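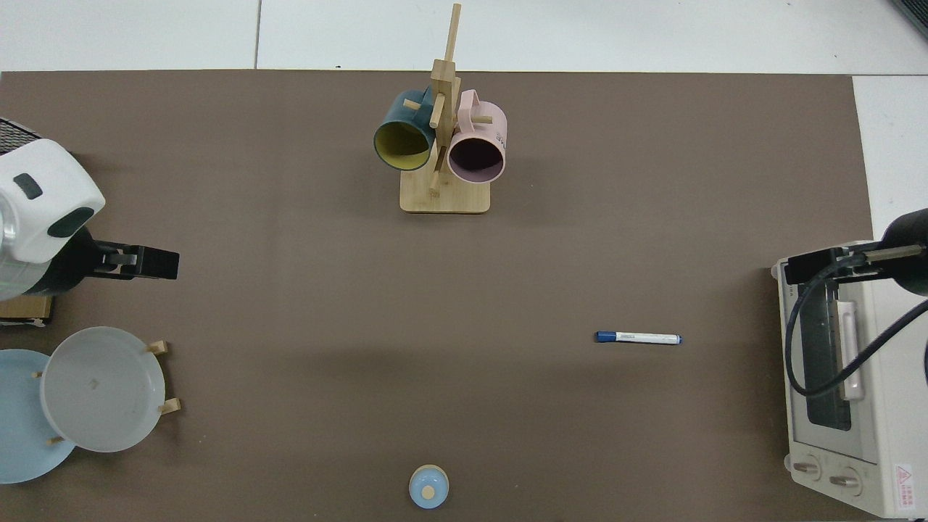
Mug tree, teal mug and pink mug

Ticket: Vault scores missing from results screen
Product: Drerkelik Meet Scoring, desktop version
Raised by: Paston Gymnastics Club
Venue: Bridum Leisure Centre, main hall
Status: Resolved, one item carried over

Reported problem
Vault scores are going in on the judges' tablet and showing as accepted, but the results screen in the hall has blanks in the vault column. Bars, beam and floor are fine. We have the September club championship coming up against Buckley and want this sorted before then. Restarting the laptop made no difference.

Support, 10.15
Please check that the vault tablet and the laptop are on the same network. If they are, open the session log and send us the last page.

Club, 10.50
Same network. The log runs to 3,000 lines and the last page is nearly all "score held, waiting for second vault". Our under-12s only do one vault, so there is no second one to wait for.

Support, 11.05
That explains the blanks. The apparatus setting for vault must be on two vaults, average. Go to Competition, Apparatus, Vault and change it to single. Held scores should then go through without being typed in again.

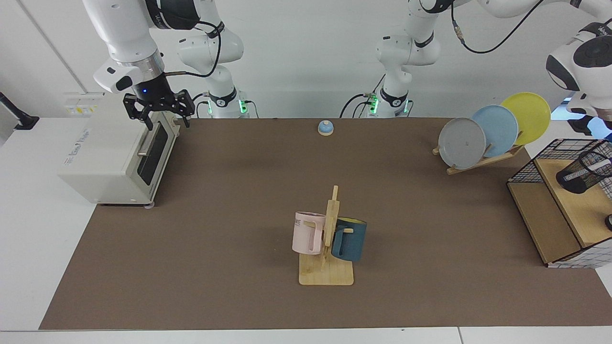 Toaster oven on the brown mat

Club, 11.40
Changed it to single. Most of the scores appeared straight away, but three gymnasts still have nothing. All three are in the Buckley squad and were added by hand on the morning of the practice meet.

Support, 12.20
Gymnasts added by hand keep the vault setting that was in force when they were entered. Open each one, press Edit and then Save. You do not need to change anything on the form.

Club, 12.35
Done, and all three are now showing. The all-around totals have updated as well. One thing left — two of the girls are tied on the total and the screen has put one of them second. Our rules say tied gymnasts share the place.

Support, 13.10
Tie handling is set under Competition, Ranking. Choose Shared place and refresh the results screen.

Club, 13.30
Shared place works on the screen but the printed sheet still splits them. We can correct the sheet by hand for now.

Support, 13.45
We get the same on our copy. Printed ranking has been moved to a separate ticket and this one is closed.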